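Vovcombe Plirkel 238　現場用インカム・ベースステーション

配信の現場で最初に壊れるのは、たいてい人間関係です。「カメラ2、寄って」が届かず、届いたと思ったら3秒遅れ、しかも隣の会場の警備員が返事をする。Plirkel 238は、そういう夜を何度か過ごした人たちのためのワイヤレス・インカムです。

本体は1Uハーフラックサイズ。ラックに入れても、長机の隅に置いても、機材ケースの上に置いても動作します。最後の置き方は取扱説明書では推奨していませんが、皆さんそうなさるので、底面のゴム足を前モデルより大きくしました。

通話はベルトパック最大8台までの全二重です。全員が同時に話せます。全員が同時に話すべきかどうかは、ディレクターの方とご相談ください。どうしても収拾がつかないときのために、本体前面に「全員ミュート」ボタンを設けました。誤操作を防ぐため長押し式です。前モデルでは短押しでしたが、押したい気持ちの強い方が多かったようです。

見通し距離は300m。体育館、公民館、中規模のホールであれば、追加アンテナなしでお使いいただけます。鉄筋の壁を2枚はさむと短くなります。3枚はさむ場合は、別売のリモートアンテナSutterをご検討ください。Sutterは本体からLANケーブル1本で給電でき、三脚にも照明バトンにも取り付けられます。色は黒のみです。白をご希望の声は毎年いただいていますが、毎年同じ方です。

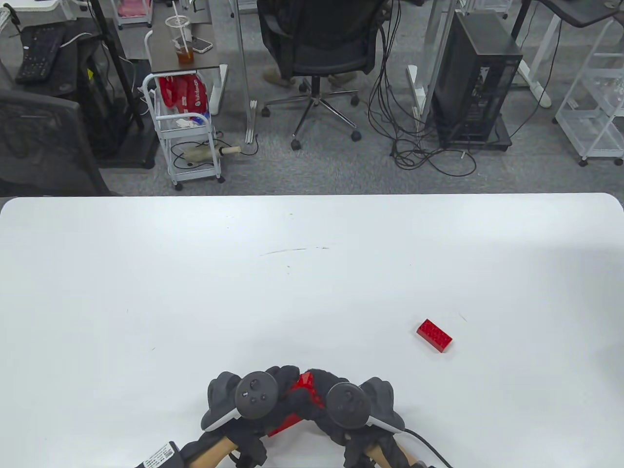
テーブル上の赤いブロック

ベルトパックのボタンは4つだけです。通話、呼び出し、音量の上と下。手袋をしたままでも、暗い袖でも、片手に養生テープを持ったままでも押せる大きさにしてあります。液晶画面はありません。代わりに3色のLEDがあり、緑は接続中、橙は電池残量低下、赤は圏外です。橙になってから通話できるのは40分ほどなので、トークショーなら間に合います。質疑応答が盛り上がった場合は交換してください。

電池は単3形3本。専用充電池ではないのかとよく聞かれますが、専用充電池は本番当日に会社の棚で見つかるものです。単3ならコンビニで買えます。もちろん単3形のニッケル水素電池も使えます。

設定はブラウザから行います。アプリのインストールは不要です。ペアリング済みのベルトパックには名前を付けられますので、「カメラ1」「音声」「舞台袖」のようにご登録ください。初期値は「Melon 1」から「Melon 8」です。開発中の仮名がそのまま残ったもので、変更しようとしたところ、販売店の方々から反対がありました。

主な仕様
無線方式：1.9GHz帯　DECT準拠方式
同時通話：最大8台（全二重）
音声帯域：200Hz～7kHz
外部入出力：4Wインターフェース×1、ライン入力×1、ライン出力×1
ネットワーク：1000BASE-T×1
登録可能プリセット数：1000
電源：ACアダプター（付属）またはPoE
ベルトパック電源：単3形電池3本
動作温度：0～40℃

プリセットが1000件も要るのかという点については、社内でも意見が分かれています。現在確認されている最多のお客様で12件です。

同梱品
ベースステーション本体、ACアダプター、ラックマウント金具（片側用）、LANケーブル1m、クイックガイド。ベルトパックとヘッドセットは別売です。本体だけをご購入になると、静かな箱が届きます。初めての方には、ベルトパック4台とヘッドセット4本が付いたスターターセットをおすすめします。

よくいただくご相談
旧モデルのベルトパックも使えますか。
使えます。ファームウェアの更新が必要です。更新中は電池を抜かないでください。

有線インカムと混在できますか。
4Wインターフェース経由で接続できます。2W系の場合は変換器をご用意ください。

雨の中で使えますか。
防滴ではありません。傘をさすか、有線にしてください。

貸出機のご案内
お試し用の貸出機をご用意しています。期間は発送日を除く5日間、送料は往路のみ当社負担です。9月は学園祭と式典が重なって混み合いますので、お早めにお申し込みください。返却の際は、ベルトパックから電池を抜き、付けた名前を消してからお送りください。

価格はオープンです。お見積もりは販売店または当社窓口まで。

ページ更新日：2020年7月10日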